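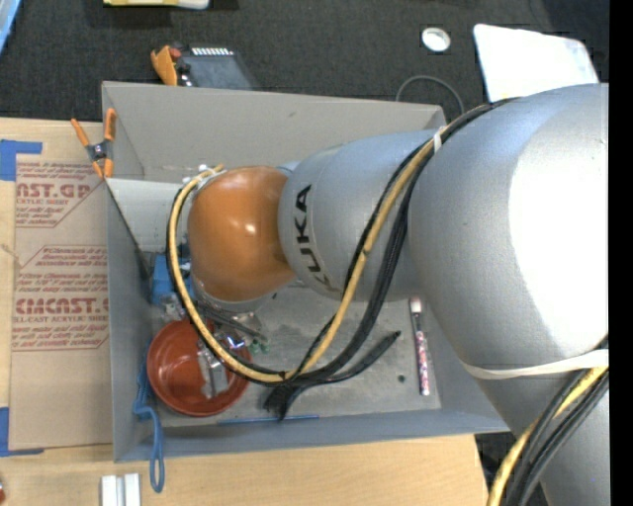 Cable loop keeps swinging into the bin on our class bin-picking project

Posted by Trevor Dobson, 2nd November

I help run a student project where a KUKA arm has to take mixed small items out of a gray bin. The cables are tied along the outside of the arm, and past the last tie they hang in one long loop before going back up by the wrist. With the arm high it's fine. When it reaches low into the near corner, the loop drags over the items and moves them after the camera has already located them. Out of 103 picks last week, 13 missed for this reason. The students want to shorten the loop. I'm worried about pulling a connector out when the last joint turns. Is there a usual way to set the length?

3 replies

Orla Mac Carthaigh
Don't shorten it by eye. Put the arm in manual mode at its slowest speed, loosen the last tie, and turn the last joint to each end of the range your program uses. Mark the cable with tape at both ends. The loop needs to cover the longer of the two plus a bit of slack. Then set software limits on that joint so no student program can go past what you tested.

When we did this in July, we found our program used far less rotation than we had allowed for, and we took a good length out of the loop. Use hook-and-loop straps while you are testing — zip ties get pulled too tight and you end up cutting them next to the cable. Check the connectors by the gripper too. They should have their own tie so the loop never hangs from them.

Colm Ó Conaill
just buy a proper dress pack. we got one for our Zidonholm team and never thought about cables again

Aoife Mac Giolla
A dress pack is nice if the school has the money. Ours didn't, so we did what Orla says and also changed the approach. For the near corner we turn the wrist 52 degrees before going down, which puts the loop on the far side of the item. It adds a little time to each cycle. We have run 4000 picks that way and replaced one strap.

Trim any long strap tails as well. They catch on light things like bags.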